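Pre-run checklist, wrist perception and grasp planner, Uler cell
Filled in by Polyxeni Raptis, 29 November 2023
Software: Plarkby planner, release candidate 2

Comments are mine unless I say otherwise. Skarphéðinn, please initial the open ones when you get to them!

1. Emergency stop drops the planner out of "executing" — OK
Pressed it mid-approach at low speed. The planner went to "halted" and stayed there until I cleared it by hand. Last time it tried to resume by itself (yikes), so I did this one twice.

2. Speed limit loaded from the cell file — OK
Set to 50 mm/s for the close-in phase. The old config still has the higher number in a commented-out line and I'd love for somebody to delete it.

3. Hand-eye calibration current — OK
Ran the short version. Worst error was up to 2 mm, which Bent signed off on for boards this size. If we ever go for the little connectors I'd want the long version.

4. Wrist camera exposure locked — OK, with a grumble
The lock works, but it forgets itself when the driver restarts. I've put the lock command in the startup script and left a note for Ingegerd in case she has a cleaner way.

5. Shiny surfaces masked in the depth map — NOT OK
This is the big one. The steel upright throws back highlights and dark patches, and the planner can't be trusted to know which of those are real stuff. I've drawn a keep-out box over the bar by hand for now, a bit fatter than it needs to be.

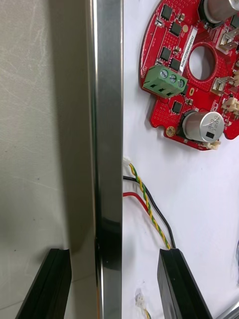 Wrist view for items 5 and 6: steel bar between the fingers, red board on the white table to the right.

6. Loose wires treated as obstacles — NOT OK
The segmenter is happy with the red board and the green terminal block. Thin wires are another story, especially the twisted yellow-and-green pair and the black one next to it. They show up in one pass and vanish in the next. Until that's fixed, please plan with the "soft clutter" layer switched on, even though it makes everything slower.

7. Finger model matches the real fingers — OK
Beveled tips are in the collision mesh now. Þröstur's version had them square, and the planner was turning down grasps it should have taken.

8. Planner timeout — OK
Gives up cleanly after 9 seconds and holds position. I fed it an impossible goal to check.

9. Log recording — OK
Joint states, gripper commands and wrist images all land in the same folder. The Ragnarsson viewer chokes on anything over 4,000 images, so split your longer runs.

Result: limited release. Slow approaches only, someone at the stop button, hand-drawn box from item 5 left in place. I'll redo 5 and 6 once the Ultarent filter is merged, probably in January.

Open: 4 (Ingegerd), 5 (me), 6 (Skarphéðinn and me)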